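Last updated Feb 3, 2018

# Trosari Supper Swap - your questions answered

We get the same questions every time a new batch of neighbors signs up, so Farzana Seneviratne and I finally sat down and typed out the answers. Read this first, then write to us if you're still stuck!

**What is a supper swap?**

You cook one big dish at home, split it into portions, and trade them with the other cooks in your group. You go home with a week of dinners you didn't have to make. It's my favorite evening of the month, and I'm not even a great cook.

**How many people are in a group?**

Four households. We tried bigger groups in the first year and the cooking got out of hand (my cousin Rajitha made so much lentil soup that he was storing it in a beer cooler). Four is easy on the stove and easy on the freezer.

**Do I have to cook something fancy?**

Please don't! The dishes people ask for again are baked pasta, bean chili, chicken and rice, and Mrs. Selvanayagam's potato curry. If you'd happily eat it on a tired night, bring it.

**What about allergies?**

Tell us when you sign up and we'll match you with a group that can work around it. Every portion needs a label with the full list of ingredients, and yes, that includes the spice mix.

**How big is a portion?**

Enough for two adults, or one adult and two small kids. Use flat containers with tight lids. They stack better and thaw a lot faster.

**What does it cost?**

The swap itself is free. Most cooks spend between $15 and $17 on a dish - a bit more if there's meat in it.

**Where do we meet?**

In the hall on Malia Street, side entrance. Ring the bell twice, the first ring never seems to reach the kitchen.

**Can I freeze everything?**

Nearly. Soups, stews, curries and casseroles freeze beautifully. Skip anything with raw salad, boiled eggs or a lot of mayonnaise. Cream sauces can split, but a good stir while reheating usually brings them back.

**What's the best way to reheat a portion?**

Thaw it in the fridge overnight if you remember. Take off the lid, cover the dish loosely, and microwave it in short bursts, stirring in between, until it's steaming hot all the way through. Rice likes a spoonful of water before it goes in.
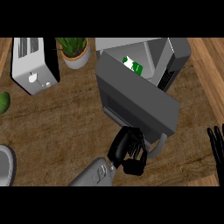
*Microwave with the door open.*

**Can I bring my kids?**

Yes, we love having them! They're in charge of the label table and they take it very seriously.

**What if I have to miss a month?**

Let your group know a week ahead and sit that one out. We all take July off anyway.

**How do I join?**

Put your name on the sheet by the hall door, or catch Farzana after any swap. She'll find you a group and lend you a set of containers to get started.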